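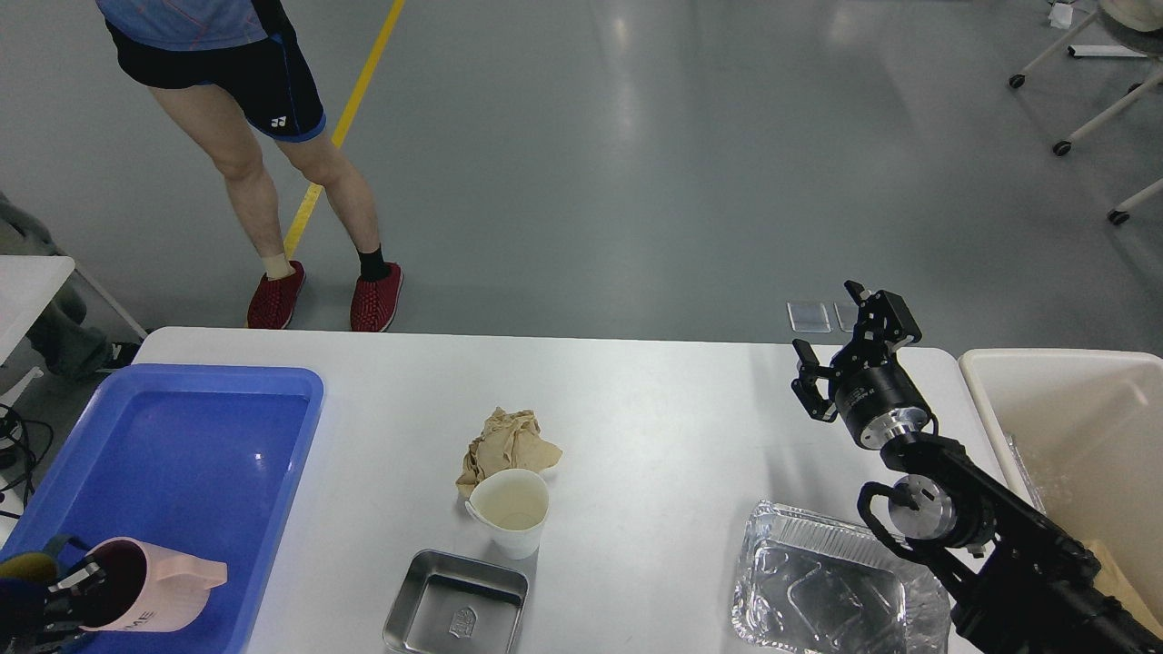 Bench 2, June. Paper cup, tan heap, blue tray.

Clearing-up notes, since the bench keeps filling with other people's breakfasts. House rule as of this morning: anything you'd wash goes in the blue tray, anything you'd throw out goes in the foil pan. The pink one is a keeper. Paper cups are not, however attached you have become. Tip the dregs first, the sink is right there.

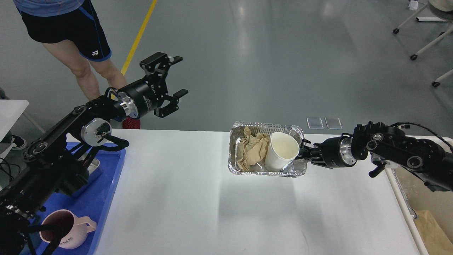 Weline wants it noted that the foil pans can be rinsed and used again, and that the last batch went in the trash after one outing. Fine. Rinse them. I give it until July.

Steel goes in the blue tray too, up at the top, with the mugs below it.
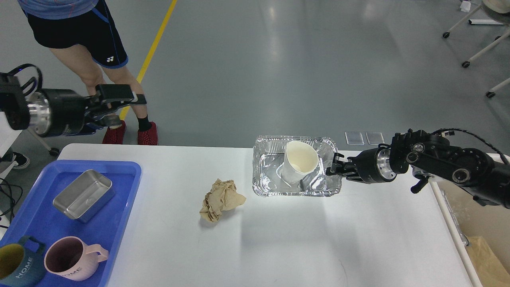
Crumpled tan things count as trash unless they are cloth, in which case they go in the wash bag under the sink. Feel before you toss. I have fished out 2 this month already.

To do: more paper cups, new sponge, label for the wash bag.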